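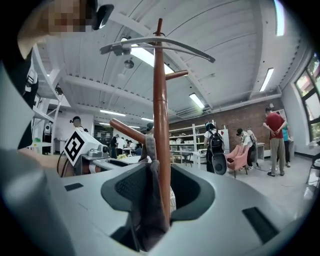 Hand-held gripper on the coat rack, cloth pad wrapped low on the pole.

Re: [equipment] gripper spend, next round

> Can we hold at 2 hand-held units until June? Dasine quoted 2191
> for a third, and I'd like to see the pads last first.

Holding at two is fine by me if we also hold the task list at two people's worth of work. It has grown since January – Clomum now wants coat racks, shelving and the armchair.

My count is three units, plus spare finger pads at 45 a set. Ninard is cheaper on paper and leaves shipping off the paper. Please put the pads on their own line this time. Last round they went under "office supplies" and we got staplers.

Can I have a yes or no by noon? The quote lapses at 3.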